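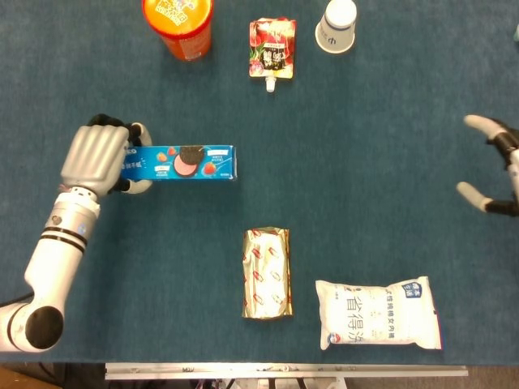 Senley is hiring robot operators to record tabletop handling examples at our Tunitz Street site. The examples are used to train a system that learns to pick up, move and put down ordinary household goods. Each operator controls a pair of arms with two hands and works through a list of short tasks, such as lifting a long blue Oreo box by one end and keeping it level over the table while the other hand stays open and clear. Most of the objects are things you would find in a kitchen cupboard: cartons, foil packages, drink pouches, paper cups turned upside down, plastic bags with puffy edges. You do not need a background in robotics. You do need patience and steady hands.

Position: Robot Operator, Data Recording
Openings: several, part-time and full-time
Start: November
Reports to: Ionuț Anghel, Recording Lead

What the job involves

You will be assigned to one table for the shift. The task list on your screen tells you which objects to set out and what the hands should do with them. You set out the objects, record the task, mark it as good or bad, reset the table and go again. A typical task takes less than a minute. A full-time operator is expected to hand in 200 usable recordings per shift once trained. New operators start at 100 and we do not rush anyone past that in the first few weeks.

Layouts change all the time. The same carton might be at the back of the table for one recording and under the left hand for the next. The system learns very little from one tidy arrangement repeated all day, so please follow the layout notes even when they seem fussy.

Failed grasps are part of the work. If a package slips, mark the recording as failed and write a few words on what happened. Do not delete it. Ovidiu Vlad's labelling group goes through the failed recordings separately and may come to you with questions.

Other duties:

Checking the arms, hands and cables at the start of each shift
Running the calibration routine after every break
Replacing objects that are crushed or torn
Keeping the shift log up to date in Amitz, our recording software
Helping with object sorting when a table is down for repair

We are building a set of 2,000 objects and are a fair way into it. Many come from grocery stores with imported goods, so labels are in several languages. You do not have to read them. Every object has a number in the catalogue, and you will work from that.

What we are looking for

Good hand-eye coordination and normal or corrected colour vision
Able to sit or stand at a workstation for up to two hours between breaks
Comfortable following written instructions closely
Able to write short, clear notes in English
Legally entitled to work in Canada

Experience with remote equipment, lab work, sewing, instrument repair or gaming is useful but not required. Some of our best operators came from bakeries and dental labs.

Hours

Day shift starts at 7:30 a.m. and evening shift starts at 3:30 p.m. Part-time operators work three shifts a week. The site is open on Sunday, and at least one Sunday shift a month is required of everyone. Shifts are posted two weeks ahead and may be traded with another trained operator if Ionuț signs off.

Training

Training is paid at the full rate. The first two days are spent with the arms at low speed and soft objects only. After that you move to a regular table beside an experienced operator. There is a practical check at the end of the second week. If you do not pass, you can take it once more.

Pay and benefits

Hourly pay depends on shift, with a premium for evenings and Sundays. Full-time staff join the health and dental plan after three months. The 58 bus stops outside the building, and there is free parking behind it. The lunch room has a fridge, a microwave and a kettle. Please do not bring food to the tables.

How to apply

Send a résumé and a short note on your availability through the careers page, under "Robot Operator". No cover letter is needed. Shortlisted applicants will be invited for a one-hour visit, which includes twenty minutes of trying the controls. The visit is paid. If you need an adjustment to the workstation or the schedule, mention it in your note and we will arrange it before you come in.

Applications are read as they arrive, and the posting will come down when the openings are filled.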